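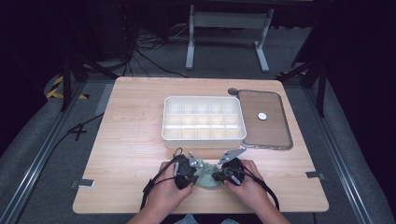
Gripping what looks like a small green cloth with the Walix hand-held grippers, compartment tray behind.

Sketitz pauses Walix gripper sessions after a finger failed to let go

Hi everyone. I look after the bench program here at Sketitz, and I'm the one who asked for this release to go out in plain words, so you're getting it from me.

In April we stopped all recording work with our Walix hand-held grippers. One of them closed on a piece of fabric during a session and stayed closed when the operator released the trigger. The operator's free fingertip was between the metal finger and the cloth at the time. It was a pinch and a bruise, treated with an ice pack from the lunchroom fridge, and the operator finished the day on desk work by choice. I know that sounds minor (it was minor!), but a gripper that won't open when you tell it to is a gripper we don't want in anybody's hand, so we pulled the lot.

If you haven't followed the program, Walix is the pair of grippers our operators hold while they do ordinary fiddly jobs at a table: folding cloth, sorting bits into a tray, putting lids on things. The movements get recorded and passed along to our partners at Mak, who use them to teach robot arms the same jobs. Cloth is the hardest of the bunch, and I'll admit it's my favourite, mostly for the language you hear from the bench on a bad afternoon.

So, what went wrong. We took the unit apart the same day and found the return spring had jumped off its seat inside the body. Without the spring, the motor assist was the only thing moving the finger, and the assist was reading a signal that said "still squeezing". That bad signal came down to the cable. The plug had been tugged sideways enough times that one contact was only touching now and then. Either fault alone would have been a nuisance. Both together gave us a finger that held on for 4 seconds before the operator got a thumb on the cut-off.

We then opened every other Walix unit we had, and 2 more showed wear at the same plug. Neither had a loose spring, and neither had ever stuck, as far as our logs tell us. They've been taken out of service anyway.

I should own up to the part that was on us. Operators had been telling us the cables dragged. It was in the session notes more than once, usually as a grumble about having to loop the thing out of the way before starting, and we treated it as a comfort issue. We had a better clip on the wish list for ages and it kept getting bumped for flashier stuff. That was my call and I'd make it differently now.

Okay, the changes. Every Walix gripper going back to work gets a retaining collar over the spring, a right-angle plug with proper strain relief, and new firmware that drops the motor assist the moment the signal turns patchy. We ran the first rebuilt unit through over 1000 open and close cycles on the bench, with somebody yanking the cable at random, and the finger let go every time. We're pleased with that, but it's one unit, and the rest will go through the same test before they get anywhere near an operator.

We've also changed how a session starts. Each operator now does 4 empty squeezes per hand, watching the finger come fully open, before picking anything up. If one is slow, the gripper goes in the red bin and we grab another. No paperwork needed first, and no asking a supervisor.

Sessions at our Tunura site will come back first, starting with the sorting and lid jobs. Cloth work will wait a little longer, as it puts fingers closest to the metal and I'd like to see a good stretch of boring results before we go there again. Recordings already delivered to Mak aren't affected, apart from the one session where the fault happened, and we've asked them to set that aside while we go over it together.

If you use Walix grippers at your own site, please stop for now and get in touch. We'll send a prepaid box, rebuild your units at no charge and mail them back with the test sheet tucked in. Please don't open the body yourself, even if you're handy. The spring is under a fair bit of tension and it will absolutely try to leave the room.

Questions from media and partners can come to the Sketitz bench program through the contact form on our website. I read those myself, usually first thing Thursday with a coffee, and anything marked "safety" gets looked at the day it lands.

About Sketitz
Sketitz designs hand-held recording tools and runs table-top sessions for robotics developers. Walix is its line of hand-held grippers.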